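# Fundik Kitchen Counter Set

April 12, 2024
By Kelechi Bashir
4 min read · 26 shares · 3 comments

## What this is

Fundik is a set of short recordings of everyday work at a kitchen counter: putting things down, picking them up, wiping, sorting cutlery, clearing up after a meal. This README covers the second release. The first one went out in November and had only the wiping and sorting parts.

The set has 308 recordings. Of these, 179 are in the main folder and the rest are in `extra/`, which holds retakes and anything where the task was left half done. Please don't merge the two folders without reading the notes in `extra/NOTES.txt` first. Several retakes share a task name with a recording in the main folder.

## The counter

All recordings use the same stretch of counter in the Sandeo test kitchen. It was picked for being plain. Efe Onyeka wanted a surface with no strong pattern so that small items like teaspoons and bottle caps would be easy to label, and the old counter had a glare that hid crumbs and coffee grounds completely.
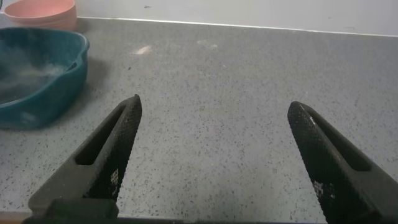 The counter gets cleared between tasks, and most recordings start that way. A few start with items left over from the task before – these are marked `carryover` in the task list. If you are training on "put away" tasks you will probably want them. For "set out" tasks they are mostly a nuisance.

Lighting is the ceiling light only. The window blind was kept down except on two mornings when it jammed, and the recordings from those mornings have `daylight` in the name.

## Labels

Labels were written by Lilian Ndung'u and checked by Amedeo Dal Bello. Each recording has one sentence for the whole task and a list of steps with start times. We use everyday names for things: "mug" for anything with a handle you drink from, "bowl" for anything deep, "cloth" for dishcloths and tea towels alike. The full word list is in `words.csv`.

Start times are to the nearest half second. In the wiping tasks the steps run into each other, so treat those times as loose.

## Known problems

- Task names in the first 200 rows of the list use underscores and the later ones use hyphens.
- "Plate" and "saucer" were mixed up in the early labels. Most are fixed, some are not.
- Two recordings have no step list, only the sentence.

## Changes since November

Added picking up, setting out and clearing tasks. Renamed `misc/` to `extra/`. Corrected the spelling of "colander" throughout.

Send label fixes to Lilian – one file per message is easiest.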